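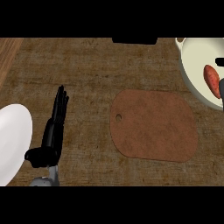 I will argue with anyone, at any hour, that the best maintenance habit a robot cell can have is a dull simulated twin that gets looked after on the same schedule as the metal one. I came to this late. For my first years at Pollton I thought of the sim as the fun part, where you tried things, and of the cell as the serious part, where you carried a torque wrench. Then we put together the two-arm kitchen cell, the one we call Barroso, and I started opening the rendered version every time before I touched a bolt. Look at the left hand there, standing straight up with its fingers together and nothing near them but table. That is a lovely pose to check a hand in! Every finger is pointing the same way, the thumb is out to the side, and a joint with a bad zero has nowhere to hide. The other arm is over at the white pot by the sweet potato, and I like that too, because a cell that only gets checked with both arms parked has been checked in the one position it never works in.

What I do is simple. I load the twin, pose the left hand, and write down the joint values. Then I go to the real cell, send the same values, and look. With my eyes, from the side, with my coffee put down somewhere safe. If a fingertip leans away from its neighbors I don't touch the software. I check the tendon tension first, then the wrist screws, then the connector at the base of the forearm (it is the connector more often than I'd like). Only after all that do I let myself open the calibration file.

People get this backward all the time, and I understand why. Changing an offset takes nine seconds and you can do it sitting down. But an offset entered over a loose screw is a small lie you've told the machine, and the screw will keep on loosening. We had a hand at the Clatden site that had been "calibrated" so many times its index finger file looked like a phone bill. The fix was one screw and a dab of threadlocker. The hand had 439 hours on it and had been wrong for 130 of them, going by the log. All that time it had been picking things up a little crooked and everybody had been blaming the vision.

Now, the usual complaint is that a twin drifts away from the real thing, so why trust it. Sure it drifts. So does the cell! Somebody swaps a cutting board for a thicker one, or slides the table over to sweep, and now the arm comes down in a place where the surface used to be lower. I keep the twin's board, bowl and pot on the same checklist as the grease points. If the board changes, its thickness gets measured and typed in that afternoon. It takes a few minutes and I find it weirdly satisfying, like balancing a checkbook.

The other complaint is that rendered hands don't wear. True, and I wouldn't want them to. I want one hand in my life that is always exactly as straight as it was designed to be, so I have something to hold the real one up against. Our tooling software, Prasitus, will overlay the two if you ask it, but I'd suggest doing it by eye for the first month. You learn what your machine looks like when it's healthy. After that the overlay is a nice second opinion.

I'd also love to see more shops write down what they find when they find nothing. My Barroso notebook has page after page that says "left hand straight, wrist tight, pot side clear." Boring reading. But when the right gripper started closing late in August, those pages told me which Sunday check it had last been fine on, and I had the old belt off before lunch.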